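Talking Flowers in the Back Room at Destlow

I got to the shop at 10:30 with two coffees and a notebook, and left with wet sleeves and a bucket of stock that had been marked down.

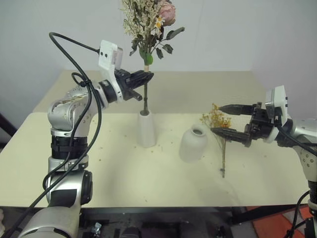
Starting before the sun

Destlow is a narrow little flower shop in Adby, squeezed in next to a shoe repair place, and I've walked past it for years without ever asking the owner a single thing about her work. She's run it for 22 years. She didn't want her name in this ("put the shop's name in, that's the one that pays rent"), so the owner she'll be.

I asked what her day looks like and she laughed at me. "You came at the quiet part," she said. "I've already done the market, the buckets and the church order." She drives to the wholesale market at Ilimden in the dark, and she does it without a list. "If I take a list I buy the list. Then I miss the good thing sitting on the floor next to it."

I told her I'd always pictured florists standing around arranging things. "I wash buckets," she said. "Write that down. I wash buckets and sometimes I get to touch a flower."

On roses, and why she's tired of red

She still sells plenty of red ones in February and she's not snobby about it, but she'd much rather talk you into something pale. "Pink goes with people's kitchens," she told me, which I loved! She likes a single rose with a lot of small stuff packed in close to it. One good bloom, some filler, a bit of leaf, done. She says new florists are scared of a small bunch and keep adding until it looks like a hedge.

I asked about baby's breath, because my mother hates it. "Your mother went to too many weddings in the eighties," she said. She thinks it's lovely by itself in a jug.

Keeping them alive

I had to ask, since mine always flop by day three. She made me show her on my phone where I keep the vase (next to the fruit bowl, in the sun) and she actually put her hand over her eyes. Move it away from the fruit, she said, cut the stems again when you get home, and change the water every other day. Her own kitchen bunch was on day 7 when we spoke, and she seemed a bit smug about it.

She cuts with a pair of Sekiguchi snips that she's had sharpened so often the blades have gone thin. I asked to try them and got a very firm no.

What's next

The lease is up in May and she's signing again. She thought about stopping last winter, when the heater quit and she did a whole funeral order in gloves. "Then the sweet peas came in," she said, and went off to answer the phone, so I finished my coffee and trimmed stems for a while with the bad scissors.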